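Room by room, box by box

Jussara Coutinho has moved house four times in nine years, and she still packs the kitchen last. The kettle goes in with the mugs and a tin of biscuits, in a carton that travels in the front seat of the car.

Her latest move took her from a rented unit above a bakery to a two-bedroom weatherboard place 19 kilometres out of town. The removalists quoted $3,500 for the full service. She paid $900 for a truck and two men, and did the packing herself over most of June.

Timber panels and boards were the awkward part. They don't go in boxes, they scratch easily, and they tend to get shoved in wherever there is a gap. Coutinho kept hers until the end and stood them upright against whatever was already flat.
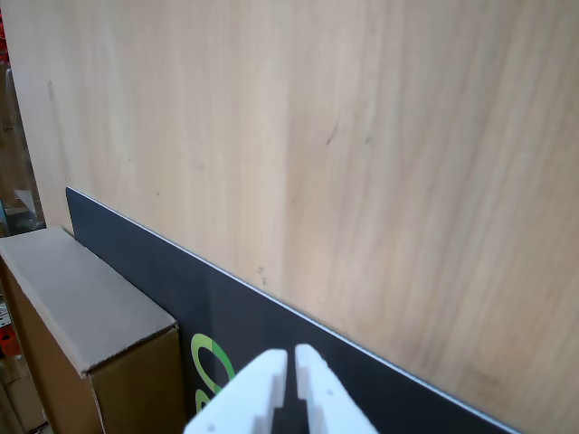
Philomena Abugri spent years on the trucks before she started running packing workshops at the community hall. She says most damage to flat pieces happens at the corners and along the edges. An old towel folded over each corner and taped to itself is enough for a short trip. Tape should never go straight onto a timber face, as it can lift the finish when it comes off.

She is less fussy about cartons. Second-hand ones are fine if the base is sound - she tapes the bottom seam twice and closes the top flaps fully so another carton can sit on them. Books go in small boxes, doonas in big ones.

Marks on timber are worth a look before anyone reaches for the sandpaper. Start with a soft cloth, barely damp, and wipe along the grain. Some specks will come off with that. A scratch you can feel with a fingernail will need more work, and can wait until the furniture is in place.

Coutinho had unpacked everything except the garage by the second weekend. The biscuits lasted one night.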